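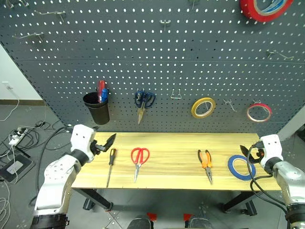
Teleoperation > Data collection

Hanging tools on a pegboard: fixed start pose or random?

Asked by momstead_lab, 2 answers

Bimanual setup, leader arms driving two followers. Task is to take a screwdriver, scissors, pliers and a roll of tape off the bench and put each on the pegboard. I have 80 demos with the tools in one row, handles toward the board, same order every time. The trained policy does the screwdriver well and then reaches for the scissors where they used to be, even if I move them 2 inches. The tape is worse. It gets lifted, but the hole misses the hook on most tries. More demos, or different demos?

Answer 1 (accepted), Kadri Priedītis

Different demos. With one layout the policy can ignore the cameras and replay joint positions, and yours probably does. Keep the row if you like, but shift each tool and rotate it by up to 30 degrees between episodes. Change the order too. Leave the hooks fixed until picking works.

For the tape, look at your own driving first. Lying flat, the roll has to be turned upright before it can go on a hook, and most operators do that turn and the approach in one motion, a little differently each time. Turn it, stop, line up the core with the hook, push. Slow is fine — pauses of several seconds are not, so trim those.

Also check whether the gripper hides the hook at the moment of insertion. If you drive by looking at the bench directly, you are using a view the policy doesn't have. Drive from the camera feed for a few episodes and you will know.

Answer 2, dindwood

just get more data. we had 818 episodes before ours did tape at all. different arms though

Comment from momstead_lab: Drove from the feed. I can't see the hook either. Moving the wrist camera in May.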